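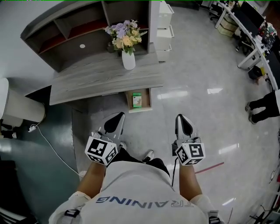 **Rahel Gruber**
Erst mal die Gegenfrage: Wird an dem Tisch gearbeitet, oder wohnt dort nur die Vase? Davon hängt bei so einem Regalaufsatz alles ab.

**Theresia Kaufmann**
Gearbeitet, zumindest laut Plan. Deshalb frage ich ja: Was kommt in die Fächer, und wohin mit den Blumen? Im Moment steht der Strauß vor dem Regal, und wer an die Fächer will, greift durchs Grünzeug. Unser Vermieter Gremilgate findet das »wohnlich«.
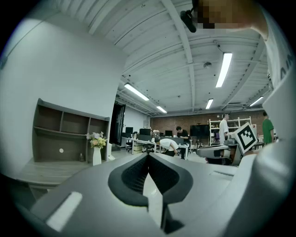

Ein kleines Fläschchen hat sich schon eingenistet, und ich fürchte, es holt seine Familie nach. Türen gibt es keine, man sieht also jede Sünde.

**Leopold Mayrhofer**
Weg mit den Blumen. Gern geschehen.

**Dela Dramani**
Die Vase darf bleiben, nur bitte ganz an die Seite. Oben kommt rein, was man selten braucht, ins breite Fach unten das Tägliche. Ich habe mir im März Einsätze von Yoon gekauft, 25 cm tief, 40 Euro das Stück, und das war's wert.
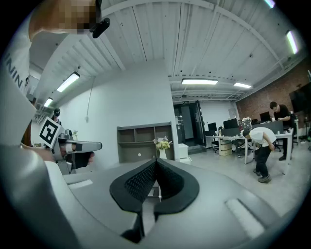 Vorher ausmessen, auch die Trennwände! Ich hatte mich auf das Datenblatt verlassen und durfte alles zurückschicken. Ein Fach würde ich außerdem leer lassen. Das füllt sich von allein, meistens mit Ladekabeln.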